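On Keeping a Household Record of Letters

October 19, 2019

Readers of this page will recall that my late aunt's correspondence came to me in June, in two shipping cartons tied with kitchen string. The sorting is now complete, and I set down the method for the benefit of other families with the same task before them.

The collection consists of 117 letters, most of them sent between Plutholm and Trelach. A further 40 postcards were kept apart, as my aunt had kept them. All work was carried out at one table in the evening, with the lamp on and the window shut. Letters were unfolded one at a time and returned to their envelopes before the next was opened. No food or drink was permitted during these sessions, a rule I broke once and regretted.

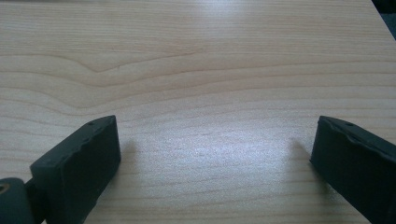

Order of Arrangement

It was first proposed that the letters be arranged by sender. This was given up after one evening. My aunt's friends signed with nicknames, changed them without notice, and in one case shared a single nickname between two sisters. Arrangement by date was adopted instead. Where a letter carried no date, the postmark was used, and where the postmark could not be read, the letter was placed in a folder marked "Undated" and left there. I would advise against guessing. A letter I had placed with confidence in the Gruvalov years mentioned, on its last page, a bridge that was built much later.

Paper clips were removed and staples were left alone. Notes were made in pencil on separate slips, never on the letters themselves.

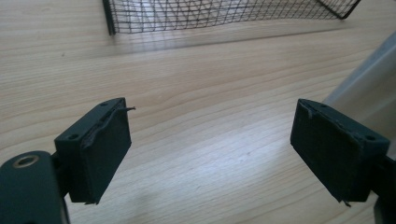 Thitima Kaewmanee wrote in response to my earlier notice that she would have kept the senders together whatever the difficulty, as a reader in thirty years will want to follow one friendship from start to finish. Her point is a fair one. A second list, by sender, has been added at the back of the register, and it took 30 evenings to prepare.

Letters Withheld

Certain letters concern persons still living. These have been placed in a sealed envelope with the register and will not be copied for the wider family. Roscoe Wojcik, who appears in several of them, was consulted and asked only that the one about the boat at Vik be left in. It has been left in.

Copies of the register may be requested in the usual way. The postcards have not yet been listed, and that work will begin after the holidays. 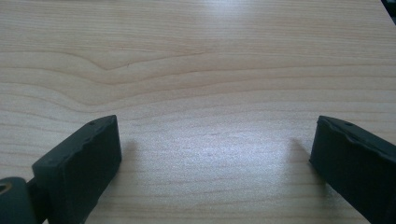
Wood grain on the tabletop.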